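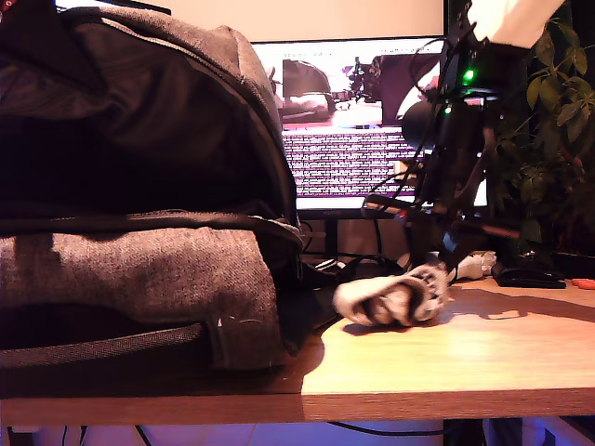
*The gray backpack on the desk, in front of the monitor.*

I finally walked the whole river loop in January and I can't stop talking about it! Genalyn Bañez came along for the first half, then peeled off at the Rela bridge to catch her bus (she'd packed rice cakes for both of us, bless her). The climb after that is steeper than the map makes it look — my legs were jelly — but the view over the valley, wow. I saw two herons and a very muddy dog. Next time I want to start before sunrise and take the long way past the old mill.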